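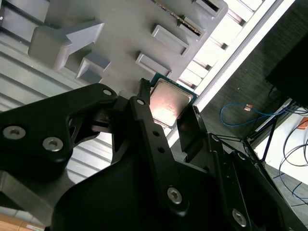
Institutions that gather examples for learning systems have tended to reward volume. A processor pinched by its edges between two black fingers, close beneath a grey plastic fixture, argues for care instead. The Joller programme should prefer 50 well-kept examples to 200 hurried ones.
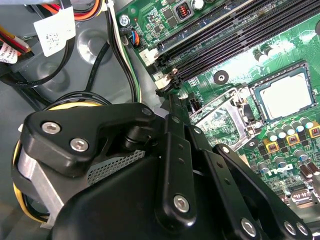
Records of failed attempts should be kept as well. At present they are too often deleted before training begins, and the system learns little about recovery.

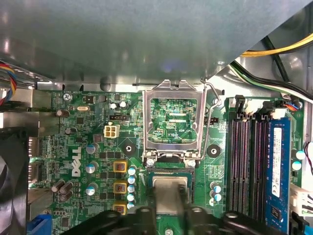 Mebrat Gebru objects that failures cost parts, and that a small laboratory cannot spoil 12 boards to make a point. The objection is fair, and budgets should allow for it. 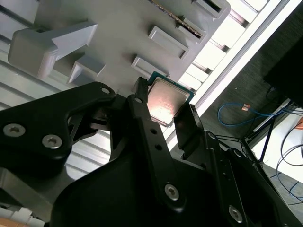 Operators also need rest. We recommend that each session be limited to three hours.

Hortensia Fuentealba, April 2018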